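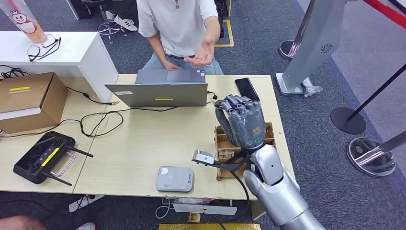 Flundow is a free text-mode web browser, first released on 2nd February by the Skitilau project. It was written by the programmer Apolline Rolland, who wanted to read long pages on an old computer in Flendton without waiting for pictures and adverts to load. It remains a favourite among people who like their web quick, quiet and run from the keyboard.

History

Rolland began work in April, building on Vishwakarma, a small page-drawing library she had already made for reading help files. The earliest version could open only one page at a time and had no bookmarks at all, yet it started so quickly that users passed it on to one another with real delight. Version 2 brought tabs, a proper history list and support for right-to-left scripts. Version 4 was a complete rewrite, and a splendid one: tables finally lined up, and forms could be filled in without leaving the page.

Features

Every link on a page is given a short letter code, and typing the code opens the link. Colours, margins and key settings are kept in one plain file, which can be copied between machines. The browser comes with 13 colour themes, including the much-loved amber one. Page scripts are ignored unless the user switches them on for a particular site.

Translations

The menus have been translated by users, and the built-in manual runs to 1065 entries, many with worked commands. Welsh and Breton were among the first languages added.

See also

Text-mode browser
Vishwakarma (library)
Skitilau mail reader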